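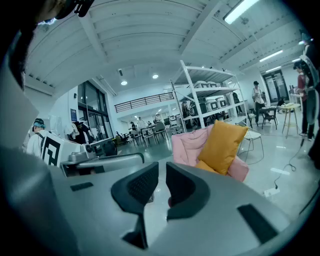

I have rented enough halls to distrust the word "versatile," so when Zeltenell started pushing its event floor as good for workshops, product demos and sit-down meals all at once, I went in expecting to be annoyed. I booked it for a day in January at 544, which covers the long room and the furniture but not the cleaning. The floor is the first thing you notice, gray and polished from one end to the other, and it does make the room look expensive. It also shows everything you drop on it and bounces every voice back at you. The white ribbed ceiling arches over the whole length with its beams exposed, and I suspect it doesn't help. By eleven in the morning Vasylyna Pylypenko and I were repeating ourselves from one table to the next.

The lighting is a mixed bag. There are round recessed lights in one part and plain fluorescent tubes in another, and I never found a spot where the two looked right together. The brochure calls this "layered." I call it two orders from two different catalogs. For screens it was fine, and people working at equipment all day didn't complain. For a dinner I would bring lamps.

Now the mezzanine. It runs across the far end behind a dark metal railing, and Zeltenell counts it toward the advertised capacity of 600. I don't believe that number. We had tables and chairs set up underneath, and that was the best use of the room all day - people drifted down there to sit and talk, well clear of the demo area. Upstairs we used for coats.

The tall glass doors are handsome, dark frames and all, and deliveries came through them without a scratch. Getting someone to unlock them took 21 minutes and two phone calls. Lesia Zinchenko, who booked the same hall last year for Idenov, warned me about this and I didn't listen.

The chairs are from Kovalchuk, a mixed lot, comfortable until lunch. I had one wobbly table out of the lot and it was swapped when I asked. Power outlets are where you don't want them, so bring long extension cords and plenty of tape.

Would I book again? For a demo day, probably, if they drop the separate cleaning fee. Valtgate across town costs more and is half as long, but you can hear a person speak there, and for anything with a speech in it I'd pay the difference. I'm giving Zeltenell 3 out of 5, and the third point is for the floor space.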